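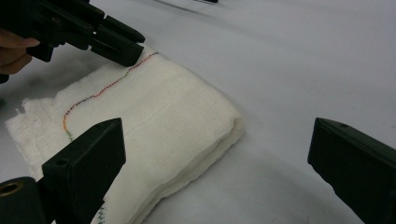
## Open day at Costcombe, 1/3

Saturday well spent! Dramani let visitors try the hand-held grippers, and I was in line by 9.

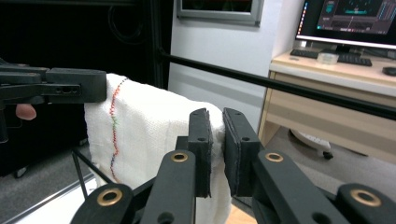 ## 2/3

I fold towels for a living, so I had opinions. Hanging one over a bar is fussy work – that zigzag of colored thread gave me something to line up by.

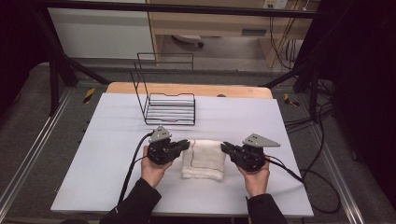 *Two grippers, one towel, one dish rack.*

## 3/3

They do 40 folds a session. I managed 3 – my thumbs quit.

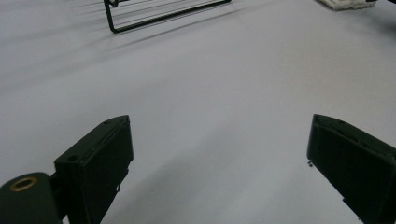 **Felwood Laundry Notes** · @felwoodlaundry

Going back in May!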